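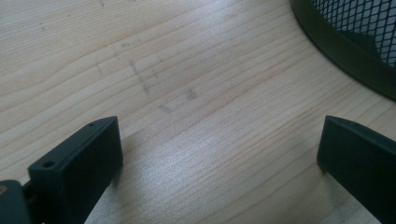

Vörösの手製本キット レビュー

Vörösの「角背上製本キット」で、A6判のノートを2冊作った。製本は学生のころに授業で一度やったきりで、道具も手順もほとんど忘れていた。そういう人間が買って使えるかどうか、という観点で書く。

先に結論を書いておくと、道具は良い。紙と糸も良い。説明書は文章が優れていて、図が足りない。接着剤は量が少なく、2冊目の途中で足りなくなった。値段を考えると勧められるが、定規とカッターとカッティングマットを持っていない人は、その分の出費も見込んでおいたほうがいい。

内容物

箱は厚めの段ボールで、全体の重さは673グラムだった。入っているのは次のとおり。

・本文用紙(クリーム色、A5サイズ、折るとA6になる)
・見返し用紙(紺と灰色)
・表紙用の板紙(裁断済み)
・背用の板紙(裁断済み)
・表紙用クロス(からし色)
・寒冷紗
・花布
・しおり用のリボン
・麻糸(蝋引き)
・製本針
・目打ち
・へら
・接着剤(チューブ入り)
・平筆
・説明書

定規、カッター、ハサミ、カッティングマット、本を押さえる重しは入っていない。箱の側面に小さく書いてあるのだが、通販の商品ページではかなり下まで読まないと出てこない。箱を開けてすぐに始めるつもりの人は確認しておくべきである。

道具について

目打ちは柄が木製で、太さがちょうどよい。細すぎる目打ちは力を入れると手のひらが痛くなるが、これは握り込める。先端は細く、折丁を重ねて刺しても紙が毛羽立たなかった。ただし先端のキャップがゆるく、箱の中で外れていた。開けるときは注意が必要である。

へらは樹脂製だった。牛骨のものを期待していたので最初はがっかりしたが、使ってみると折り目はきちんとつく。強くこすると紙の表面が光ってしまうのは骨のへらでも同じで、薄い紙を一枚かませれば防げる。説明書にもそう書いてある。角の部分がやや丸いため、溝の筋を入れるときには少し頼りない。ここは編み棒の先を代わりに使った。

製本針は太めで、先が丸い。縫い針に慣れていると刺さらなくて戸惑うかもしれないが、先に目打ちで穴を開けておくので、丸いほうが糸を突き刺さずに済む。糸通しの穴は大きい。蝋引きの糸は先をつぶすと平らになり、老眼の自分でも一度で通った。

平筆は安物である。使っているうちに毛が抜け、クロスの裏に何本か貼りついた。手持ちの筆があるならそちらを使うほうがよい。逆に言えば、キットの中ではっきり質が落ちるのはこの筆だけだった。

紙と布

本文用紙は薄手だが、しっかりしている。万年筆で書いてみたところ、細字なら裏に抜けず、太字だと少し影が出る。にじみはほとんどない。鉛筆の乗りはよい。消しゴムをかけても表面が荒れにくく、下書きに使うノートとしては市販のものより好みだった。

紙の目が正しくそろっているのもよかった。本の背と平行に目が通っていないと、開きが悪くなり、糊を入れたときに波打つ。安いキットではここを間違えているものがあると聞いていたので、最初に一枚を両方向に軽く曲げて確かめた。本文用紙も板紙も問題なく、見返しもそろっていた。

クロスは裏打ち済みで、糊がしみ出さない。からし色は商品写真より落ち着いている。爪でこすると跡が残りやすいが、布で軽く拭くと目立たなくなる。色は選べない。別売りのクロスには深緑と生成りがあるので、色を替えたい人は別に買うことになる。

見返しの紺は濃い。糊がはみ出すと白っぽく残るため、初めて作る人には灰色を勧める。自分は1冊目に紺を使って、隅に小さな跡を作った。

説明書

説明書はTania Ekanayakeという製本作家が書いたもので、日本語版はその翻訳である。訳文は自然で、引っかかるところは少ない。作業の手順だけでなく、失敗したときにどこまで戻ればよいかが書いてあるのがよい。たとえば糸がゆるんだ場合、どの折丁までなら引き直せるか、どこから先は諦めて縫い直すべきかが明記されている。こういう記述のある入門書はあまり見たことがない。

問題は図である。綴じの工程で、糸が折丁の外に出てから下の段の糸に絡める部分(いわゆるケトルステッチ)の図が一つしかない。しかも針の向きが描かれていない。文章を三度読み、余り紙で試してようやく理解した。ここで止まる人は多いと思う。製本の経験がまったくない人は、この部分だけ動画か別の本で見ておくと早い。

もう一つ、用語が途中で変わる。前半では「みぞ」と書かれている箇所が、後半では「ジョイント」になっている。同じものを指している。訳者が二人いたのかもしれない。

作業の流れ

日曜日の朝に始めた。紙を折り、折丁にまとめ、穴を開けるところまでで午前が終わった。急げばもっと早いだろうが、最初の折りが曲がると最後まで響くので、ここはゆっくりやった。

穴の位置は付属の型紙を使う。型紙は薄い厚紙で、折丁の谷に入れて目打ちで刺していく。真上から刺さずに、谷に対して斜め45度で向こう側へ抜くように刺すと、背の折り山にきれいに穴が出る。説明書には「背に穴が出ることを確かめる」とだけある。最初の折丁では穴が山から少しずれた。次から折丁を古い電話帳の間に開いて置き、そこで刺すようにしたらそろった。

綴じは楽しい。折丁を一つずつ重ね、糸を引き、また次を重ねる。糸は背と平行に引く。手前に引くと紙が裂ける。1冊目は引きが弱く、綴じ終わってから背を触ると折丁の間がわずかに動いた。2冊目は一段ごとに締めたので、ずっとしっかりした。

次に背固めをする。紙の天と背をそろえて重しをのせ、背に薄く接着剤を塗る。乾いたら寒冷紗を貼り、花布を貼り、しおりのリボンをつける。この工程は待ち時間が長い。説明書の指定は一時間だが、冬の部屋では足りず、指で触るとまだ柔らかかった。暖房の風を直接当てると紙が反るので、そのまま昼食をとり、買い物に出て、戻ってから続きをした。

表紙は、クロスの裏に板紙を配置して貼りくるむ。板紙が裁断済みなのはとてもありがたい。手で厚い板紙を直角に切るのは大変で、昔の授業ではここで半日かかった覚えがある。ただし裁断済みの板は、本文をきちんと折れたという前提の寸法になっている。折りが甘くて束が厚くなると、背の板が足りなくなる。自分の1冊目がまさにそうで、閉じたときに表紙が少し開き気味になった。

角の処理は、クロスの角を板紙の厚みの一倍半ほど残して斜めに切り落とす。残しすぎると角がふくらみ、切りすぎると板が見える。キットのクロスには切り取り線が印刷されていて、これに従えば失敗しない。印刷線は裏側なので仕上がりには出ない。よく考えてある。

最後に、本文と表紙を見返しで貼り合わせる。ここがいちばん緊張する。見返しに糊を塗ると紙が伸びるため、手早くやらないとしわになる。糊を塗る前に、本文と見返しの間に必ず捨て紙を挟む。説明書では工程の途中にさらりと書かれているが、忘れると本文に糊がつくので、赤い字で書いてほしいところである。

貼り終えたら溝に筋を入れ、一晩押さえる。

重しについて

キットには重しがないので、1冊目は辞書を積んだ。厚い国語辞典と料理の本を重ねて一晩置いたが、翌朝見ると表紙がわずかに反っていた。面全体に均等に重さがかかっていなかったのだと思う。

2冊目には、Brondovの小型プレスを使った。以前、押し花用に買ってあったもので、二枚の板をねじで締める単純な作りである。重さは1,441グラムあり、机の上で締めても動かない。A6の本ならちょうど収まる。こちらは反りがまったく出なかった。溝のところに編み棒を挟んで締めたら、溝もはっきり出た。

プレスは必須とまでは言わない。平らな板を二枚用意して、その間に本を挟み、上に重いものをのせれば近い結果になるはずである。ただ、辞書をじかに積むのはやめたほうがよい。

接着剤が足りない

このキットの欠点を一つだけ挙げるなら、接着剤の量である。2冊分の材料が入っているのに、2冊目の表紙を貼ったところでチューブが空になった。塗り方が厚かったのかもしれない。しかし初心者は厚く塗るものなので、余裕を見て入れておくべきだと思う。

Okachの文具売り場で製本用の補充セットを買った。接着剤と麻糸が入って1,226円。同じVörösの製品なので性質は変わらず、乾くと透明になり、曲げても割れない。家にある木工用の接着剤でも代用できるが、乾くと硬くなる種類のものは背には向かない。背に使うなら、乾いても柔らかいと書いてあるものを選ぶこと。

接着剤の質には文句がない。伸びがよく、乾く前なら湿らせた布で拭き取れる。においもほとんどしない。チューブの口は細すぎて、筆に直接取ろうとすると出しにくい。小皿に出して使うのが正しいのだろうが、小皿に出すと今度は残りが乾いて無駄になる。少しずつ出すしかない。

ほかのキットとの比較

購入前に候補にしていたのは、Ruremnessの和綴じキットだった。友人が持っているので触らせてもらった。こちらは糊をほとんど使わず、表紙も柔らかい紙で、半日もかからずに仕上がる。針と糸だけで形になるので、片づけも楽である。子どもと一緒にやるならRuremnessのほうが向いている。

ただし、できあがるものが違う。和綴じは背に近い部分まで開かないため、ノートとして書き込むには少し不便である。Vörösのキットで作る本は、糸で綴じてあるので机の上でよく開く。日記や仕事の記録に使いたくて買うなら、手間がかかってもこちらがよい。

値段はVörösのほうが高い。その差は主に板紙の裁断とクロスの裏打ちにあると思う。どちらも自分でやろうとすると道具と場所がいるので、高いとは感じなかった。

使い始めてから

1冊目は電話のそばに置いてメモ帳にしている。表紙が開き気味なのは、使ううちに気にならなくなった。折丁の間のゆるみもひどくはなっていない。2冊目は本来の目的だった読書記録に使っていて、毎日開いている。

開きのよさは期待どおりだった。新しいうちは最初と最後の数ページが閉じようとするので、使い始める前に前後から少しずつ開いて押さえ、背をならしておくとよい。製本された本を初めて開くときのやり方で、説明書の最後のページに書いてある。この最後のページには手入れの方法や保管のことも載っているのだが、作り終えると読まずに箱へしまいがちである。

花布は縞模様で、小さな部品のわりに見栄えがする。リボンは切り口がほつれてきたため、端を斜めに切り直して接着剤を少しつけた。最初からそうしておけばよかった。

クロスの角は、かばんに入れて持ち歩くとやはり擦れる。2冊目は布の袋に入れている。からし色は手の汚れがつきにくいようで、表紙の中央はまだきれいなままである。

改善してほしい点

・接着剤を増やすか、チューブを二本にする。
・綴じの図を増やす。針の向きを描く。
・「みぞ」と「ジョイント」を統一する。
・平筆をもう少しよいものにする。
・別に必要な道具を商品ページの上のほうに書く。
・目打ちのキャップをきつくする。

板紙が裁断済みであることと、説明書の失敗時の手引きは、このまま残してほしい。

どんな人に向くか

手を動かす作業が好きで、一日空けられる人に向いている。待ち時間が多いので、ほかの用事と並行して進められる日がよい。細かい作業はあるが、力はいらない。針と目打ちを使うため、小さな子どもが一人でやるのは無理である。

贈り物にする場合は、相手がカッターとマットを持っているか確かめること。持っていなければ補充の接着剤と一緒に足しておくと、もらった人が途中で買いに出ずに済む。

自分は材料だけの詰め替えをもう一組注文した。道具は最初の箱のものがそのまま使える。次は見返しを手持ちの包装紙に替えて、A6より少し細長い判型で作るつもりでいる。板紙を自分で切ることになるので、直角の出し方をもう一度調べているところである。

追記

2月に詰め替えが届いた。チューブは前と同じ大きさだった。説明書は新しい版になっていて、ケトルステッチの図が二つに増え、針の向きも描かれていた。用語は「みぞ」に統一されている。これから買う人は、図についての不満は割り引いて読んでほしい。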